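Sturnano Laundry Handling, progress report for November
Last updated: November, 4:40 pm

Hi Brenda,

You asked for the plain version this time, so I'll start with the bad news. We had a fault on the two-arm cell, I stopped all runs for a while, and we're behind on the folding milestone. Nobody was hurt and the arms are fine.

We were at run 3541, pulling mixed kids' clothes apart on the floor of the cell. The left gripper closed on a garment and then didn't open when the Jerno controller told it to. The right arm carried on with its half of the job and pulled against it until the force limit kicked in. That limit should trip in 100 milliseconds and it took 700 – much too long for my liking! The log said both grippers were open the whole time, so the software had no idea anything was wrong.

Tangled piles are the hard case for us, with one piece of cloth lying across another and the fingers going down right next to both.
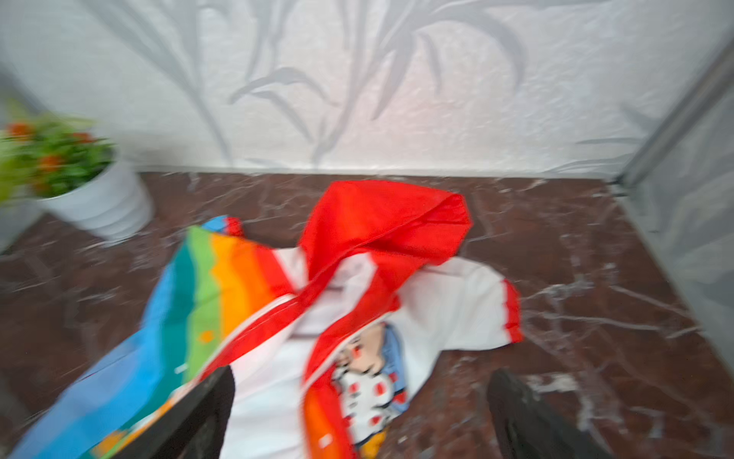

What we found

Kieran Kettle spent two long evenings on it (I owe him dinner). The gripper driver, Pisto, was dropping status messages when both arms were busy, and the controller kept reusing the last good one. So "open" stayed "open" no matter what the fingers were doing. The slow trip came from the same backlog. One bug, two symptoms, and I'd been chasing them separately for a week – my mistake.

Kieran's patch makes a missing message count as a stop. I've also cut arm speed in half whenever both grippers are near each other, and nobody reaches into the cell now without the drives off. 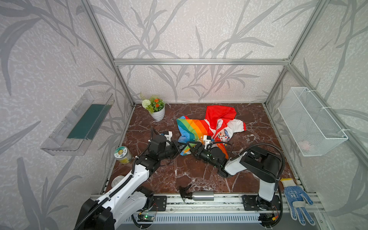

The retest plan is what I'd like you to sign off on. I want 2000 clean runs at the lower speed before we go back up, and I want most of them on the worst case, where the two grippers are nearly face to face on the same piece of cloth, like the rainbow-striped one. Single-arm picks never showed the fault, so padding the total with those would tell us very little.

It does push folding back, and I'd sooner tell you now than in the next report. Jeon has been told about the delay and is okay with it. The one thing I need from you is a yes on a second, hard-wired force cutoff for each arm. Kieran has the quote ready whenever you want to see it.

Talk soon!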